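Brass belt buckle for a passing out ceremony, how shiny is shiny enough?

Asked by Kirsty Whitcombe, January 10, 2019

Hi all, my son graduates from officer training next month and I've been put in charge of his belt (he's down with flu and the rest of his class are busy with drill practice). The buckle is plain brass and it came back from the last rehearsal looking kind of brown around the edges. I bought a tin of Flerkura paste and gave it a rub but now it's got a cloudy look, almost milky. Did I wreck it? And do families get to go onto the parade ground afterward, or do we stay in the stands? The invitation only says gates at 2 and I can't find a thing on the Kurnstead page. Thanks so much!!

3 answers

Pankaj Pant
You didn't wreck it. Cloudy is just leftover paste that dried before you wiped it off. Put a tiny dab of fresh paste on top, work it in with a soft cotton cloth, and wipe it right away while it's still wet. Then switch to a clean part of the cloth and buff for longer than you think you need to. My old T-shirts were better for this than any cloth I ever bought.

First check if the buckle is lacquered, though. Some of the newer ones are, and the paste eats through it in patches, and then you have to take the whole lot off with acetone (take it off the belt first!!) before it'll polish evenly. If it's brown only around the edges, I'd bet the lacquer has worn off there. If you do need to sand it, start at 400 grit and go finer from there. I once started a lot coarser the night before my own parade and I was still rubbing out scratches at breakfast.
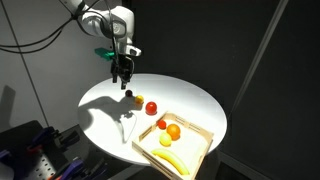 Once it's shiny, don't touch the face with bare fingers. I used to wrap mine in a sock and carry it over separately, then put it on the belt right before we formed up. White gloves pick up black smudges from brass too, so give the back a wipe as well.

Ngaio Ruddock
what Pankaj said. also lemon juice and salt works if you run out of paste but rinse it really well

Jarrah Tipoki
Can't help with the buckle but I can with the other part. We went to my niece's at Kurnstead in December and families stayed seated until the last company had marched off and the band stopped. Then they opened the rope on the left side and everybody kind of poured out onto the square. They let us pin her shoulder stripes on out there, so bring somebody with steady hands, mine were useless.

Gates at 2 means the gates, the march on was quite a bit later. The stand has no roof so take hats and water, and if you've got grandparents coming ask for the lower rows when you write back. I emailed and they moved two of our seats no problem. Parking was the field behind the chapel, bit of a walk in nice shoes.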